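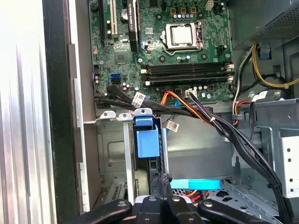

Vol. 12, p. 182

MOTHERBOARD. The large printed circuit board to which nearly everything else in a desktop computer is attached, and which therefore gets blamed for nearly everything else. It is fixed to the case on standoffs, small posts that keep its underside from touching metal. A build usually ends with one standoff left over, or one short.

The processor sits in a socket and is held down by a bracket and lever. Closing the lever takes more force than a first-time builder considers decent. A cooler normally goes on top, with thermal paste between, in an amount on which no two handbooks agree. Covadonga Goicoechea's Nilby Bench Manual gives the matter 16 pages.

Memory goes into long slots with a latch at each end, often white against black plastic. With both slots empty the machine will not start, though many boards will beep about it. Older boards also carry PCI slots for expansion cards, and SATA ports, sometimes blue, for drives.

Cabling is the part of the subject least touched by progress. Power wires leave the supply in a bundle and are led along the chassis wall by clips and zip ties, the latter being easy to fasten and a nuisance ever after. Tudur Gethin distinguishes "routed" from "merely present" cable, and places most office machines in the second class.

See also: CAPACITOR; HEAT SPREADER; SCREWS, MISSING.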